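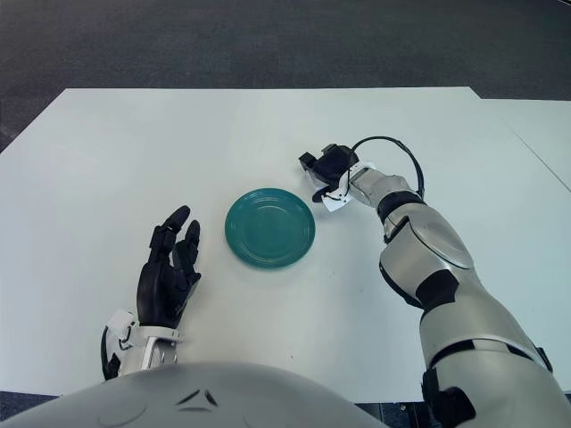 Review: The Pluvari Bimanual Handling Benchmark, First Release
16 Jan 2021

The Pluvari benchmark is a test method for two-armed robots that handle common tableware. It consists of a written protocol, a scoring sheet, a small set of dishes and a body of reference results. Our laboratory purchased the set in September and has since applied it to a humanoid platform with a multi-fingered left hand and a parallel gripper on the right arm. This review covers the method and the claims made for it. It does not rate any particular robot.

The central idea is sound. Most published results on grasping report a single success rate, which hides the stage at which an attempt failed. Pluvari divides each attempt into approach, contact, lift, transfer and release, and scores the stages separately. The full protocol calls for 400 attempts over 24 starting layouts. The reference results, drawn from 4000 attempts, are supplied as plain tables that can be read without special software.

The plate task is the strongest part of the release. A shallow dish on a flat table offers very little to hold, and a method that performs well on cups and boxes may fail here entirely. A teal plate with a ridged rim on a white tabletop is easy for a vision system to find. Taking hold of that rim is a separate matter, and the scoring sheet keeps the two apart. In our trials nearly all losses came at the contact stage. Under the older Tureck procedure, which records only the final position of the object, those same attempts would have been entered as simple failures.

The treatment of mixed hands also deserves credit. Many protocols assume a matching pair. Pluvari permits a different device on each arm and requires the operator to state which one leads. We recommend running the plate task both ways, as the two sets of scores differed enough to change our choice of lead arm.

Several weaknesses should be noted. The lighting section is one paragraph long and asks only for "normal indoor light." Table color is not specified at all, although a pale dish on a pale surface is plainly a harder case than a dark one. The setup instructions give the distance from table edge to robot but not the height of the table, and two of our operators arrived at different arrangements from the same page. Cable routing at the wrist is not discussed. We would have welcomed guidance on it, particularly for the transfer stage - a cable that pulls on the wrist can alter the score.

The statistical advice is adequate. The handbook sets 70 percent as the passing mark for each stage but does not explain how that figure was chosen. The Ruiz-Ortega method, which reports a range in place of a pass mark, remains preferable for published work. The two can be combined, and the Pluvari tables contain all that is needed to do so.

Laboratories already using the Prekosska object set should be aware that the dishes are not interchangeable. The Prekosska plates have a smooth rim, and scores from one set should not be compared with scores from the other.

Rating: recommended, with reservations on setup and lighting. Purchasers should record their own table height and surface color from the first session onward.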